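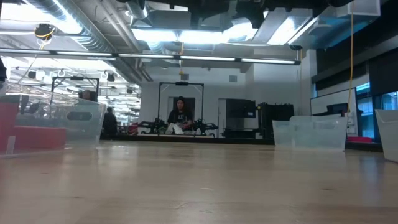

## Sorting demos: clear bins or opaque?

**mkessel_rig** · Jun 5, 2020

Collecting block-sorting demos for the Waklow policy. Two arms, color-matched blocks, mostly clear bins. 63 good episodes so far. The policy reaches for blocks already in a bin as if they were still loose on the table. I suspect the clear walls. Has anyone swapped bins halfway through a set?

**torque_limit**

Don't swap. You'd have two distributions and 14 fewer reasons to trust either. Label the sorted blocks as done and retrain.

**mkessel_rig**

There are no labels. It's straight imitation from the joint log and the cameras.

**ohm_sweet**

Disagree with torque. We mixed bins on Granero from the start and it generalized better than the single-bin set. What does your overhead view get?

**mkessel_rig**

Red stays easy to see through the plastic from above.
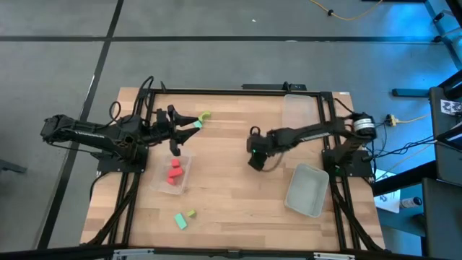
The greens worry me more. Mint and yellow-green come out close under our lights, and the operators hesitate on them. Those pauses go into the data too.

**torque_limit**

Trim the pauses. Anything under 9 frames of no motion can stay.

**ohm_sweet**

I'd keep them all. Trimming broke our gripper timing in February. Randomize start positions first, then argue about bins.

**mkessel_rig**

Will randomize starts and leave the bins alone until 2000 episodes. Pauses stay in for now.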